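**Subject:** Re: [garkstead-robotics] Door task results and entering the Rerau challenge
**Date:** November 8, 2020

I read the write-up twice and I still don't think we should enter. Quoting the part I have trouble with:

> We ran the door task 34 times in October and the arm got the door open on most of them. The Onyshchenko team only started on doors this semester, so I think we're ahead. The entry deadline is close and I'd like to put us down for the full course: approach, open, go through. Flirkex is fine as is, it just needs tuning. Can everyone reply with a yes or no so I can send the form?
>
> Daryna

My answer is no, at least for the full course.

First, "most of them." Daryna, I know you were running the sessions with two people and a laptop on a stool, so I'm not blaming you for thin notes. But I went through the log and only 15 of the 34 runs have a start state written down. For the rest I can't tell if the door was latched or already standing a bit open when the arm began. Those are two different tasks. Pushing on a door that isn't latched is something a broom can do. The Rerau rules say the door is closed and latched at the start, and the lever has to be turned by the robot.

Second, where Flirkex puts the fingers. The planner is supposed to find the lever and go to it. In a lot of the saved stills it goes somewhere else, and then whoever is logging puts "contact" in the notes column as if contact were the goal.

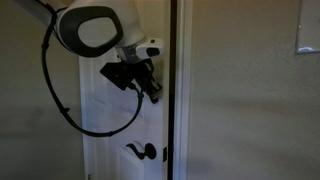 *Fingers on the door, well above the lever. The door is already ajar.*

I'd like to know how that run was scored. If it's one of the successes, then the success column needs to be redone before we show it to anyone, and that includes Mr. Nazarenko's name - sorry, Ms., autocorrect - going on the form as student lead.

I have a guess about the handle detection. All our training pictures came from the lab door in bright light, and that lever is a plain straight one. A dark lever with a curled tip in a dim room is a different thing to look for. It may also be a bad offset between the sensor on the wrist and the gripper. I can't tell which from stills, and I don't believe "tuning" covers either one until somebody checks.

Smaller complaint while I'm here: the cable. It hangs in a big loop next to the gripper, and I can see that loop catching on a lever one day. We talked about rerouting it at the start of the semester. Is anyone on that?

Then money. The full course is $2,000 with shipping, and that's nearly everything we have until spring. The single-station entry is a lot cheaper and lets us do the door and nothing else. I could be talked into that one, on these terms:

- Door latched before every run, and the logger writes it down
- A run counts only if the lever turns and the latch lets go
- Video kept for every run, failures too
- 2 people sign off on the score sheet

Run it that way for a couple of weeks and post the raw sheet here, before anybody averages it. If it looks decent I'll change my vote and help with the form.

As for Onyshchenko, I talked to one of their juniors at the open house and she said they throw out any run where the door wasn't latched. So I wouldn't assume we're ahead of them. We may just be counting differently.

I can be in the lab most evenings to set up the logging sheet. Somebody else will have to bring a lamp.

Pete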